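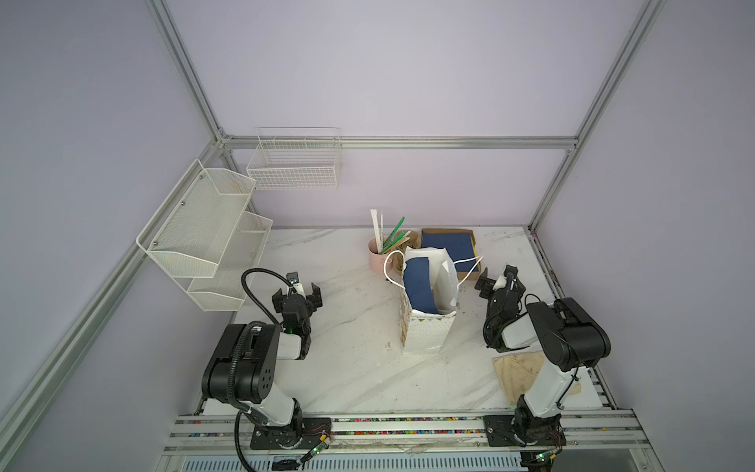

Tape baking

Tape baking is the gentle heating of old magnetic recording tape so that it can be played one more time, usually to copy it to a computer. I've written most of the entries in the studio section of this encyclopedia and this is the one I get the most post about, so I've made it a bit longer than the others.

Why tapes go sticky

Recording tape is a long plastic ribbon with magnetic powder glued to one side. The glue is called the binder, and on a lot of tape made from the seventies onwards it soaks up moisture from the air. After enough years in a loft or a garage it breaks down and turns gummy. Put a tape like that on a machine and you'll hear it before you see it - a squeal as it drags past the heads, then the sound goes dull, then you find brown muck all over the guides. Engineers call this sticky-shed syndrome. If it happens, stop the machine straight away! Every inch you play is an inch of music scraped off.

How it's done

Low, steady heat drives the moisture out and the binder firms up for a while. The temperature people usually aim for is in the low fifties Celsius, and narrow tape needs less time than wide tape. I give quarter-inch reels eight hours and turn them over halfway. Two-inch reels stay in a good deal longer, often overnight and well into the next day. Then they cool down slowly with the heat off, and I leave them alone for as long as they were in the warm.

Please don't use the kitchen oven. The thermostat on a cooker swings all over the place and a gas one gives off water vapour as it burns, so you'd be steaming your tape. Most small studios use a food dehydrator with the middles cut out of the trays, and the bigger transfer houses have laboratory incubators. I started with a dehydrator and used it for years (it also made very good apple rings, though not on the same day). 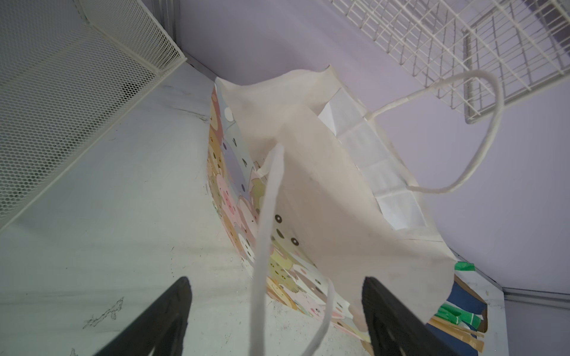

Volume 2, page 16

Which tapes should not be baked

Acetate tape, the older sort, must never be baked. Hold the reel up to a lamp and if light comes through the wound tape, it's acetate, and heat will warp it for good. Tape with no back coating rarely needs baking either. Some of it squeals for different reasons and heat won't help.

How long it lasts

A baked tape normally plays well for a few weeks, sometimes longer, and then the stickiness creeps back. It can be baked again, but I'd sooner get a good transfer the first time. Clean the machine, line it up to the tones on the reel if there are any, and record at a higher quality than you think you need.

In practice

The biggest job I've been near was the Grorby collection, which came to 3,000 reels, mostly brass bands and chapel choirs. The transfers were made at Tretcombe by a little firm called Vudine, and I helped with one batch of 26 in September. Two of those were acetate and had been put in with the rest by mistake - we caught them at the lamp, thank goodness.

See also: Azimuth; Leader tape; Print-through; Splicing

Entry last revised October 1, 2020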